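Skimidden Film Notes

Skimidden is a set of 917 short write-ups of movies, mostly biographical dramas, collected from the newsletter of the Bumenska film club and typed up so people can search them and play with them. If you love movies about painters, singers, boxers and minor royalty, you are going to have a great time in here!

What's in it

Each write-up sits in its own text file, with the movie title on the first line and the year of release on the second. After that comes the review, exactly as it ran, spelling slips and all (one writer never did settle on how to spell "biopic", and I couldn't bring myself to fix it). The shortest is 59 words long and it's a beauty, a complete takedown of a composer's life story that manages to be kind to the costumes.

There are 2 folders. "winness" holds the reviews from the years when the club met at the Winness theater, and "fairweather" holds everything after the move to Fairweather Hall. The tone shifts a lot between them. The Winness crowd adored big performances and forgave nearly anything for a good death scene, while the later writers care much more about whether the story sticks to the facts.

Ratings

Scores run from 1 to 10 and live in ratings.csv, matched by file name. Almost 10 percent of the reviews never had a score, so those cells are blank. Please don't read a blank as a zero, I did that in my first chart and it made the fifties look terrible.
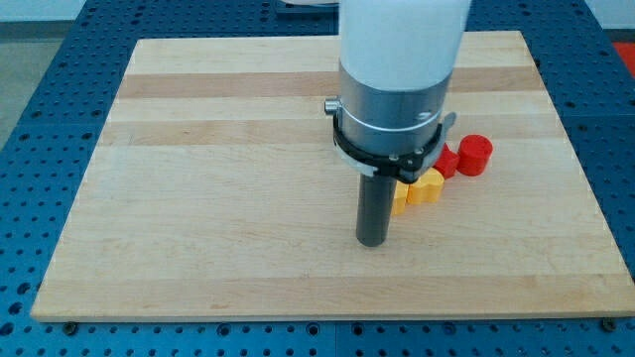 Plot endings are given away freely, so watch out if you're saving something up. I've added a spoiler column to the ratings file, but it only covers the Winness folder so far.

Using it

Take it, sort it, argue with it, build a watch list from it. Credit "Skimidden Film Notes" if you publish anything. Corrections to titles and years are very welcome, and the next update should be up in January with the double-bill reviews split into separate files.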